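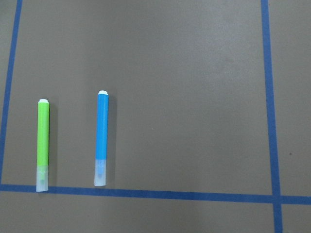 I've had the Tirkaslow wrist camera on my little arm since November, and I've finally used it enough to have opinions. Mostly good ones! I paid for it myself, and it replaced an older Dritum cam that I'd been propping up with zip ties and hope.

First, mounting. The Tirkaslow clamps on with 4 screws, and it sits far enough back that my fingers stay out of the view when they're open. I love this. With the Dritum, I always had a big dark wedge of gripper in the corner and had to crop it out every single time. The downside is that you can't watch the fingers close, so if you like to check a grasp by eye, you'll want a second camera off to the side (I use a cheap webcam on a desk lamp arm).

Color is where it won me over. My usual test is highlighters inside a blue tape box, and the sky-blue barrel against the blue tape used to drive my old setup nuts. Here the two are easy to tell apart, and the lime green one practically jumps off the table. The frosted caps are a harder ask, being see-through and pale, but I can still make out the tip inside, so I can tell which end is which. Shadows stay soft too, though I think my ceiling light gets half the credit for that.

The software is just okay. It's called Tisa, and it forgets my exposure setting every time I unplug the cable. Selim Demirtaş, who runs the user forum, posted a little startup script that fixes it, and I've been using that happily. It really should be built in by now.

I also borrowed an Aksoy for a weekend. It has a sharper picture, no question, but it's heavy, and my arm started to sag on long reaches. Out of 30 pick-and-place runs I got 29 with the Tirkaslow and a few less with the Aksoy, which I blame on the weight and not the lens.

Would I buy it again? Yep, same one. Get the longer cable, though, the one in the box barely reaches past the elbow.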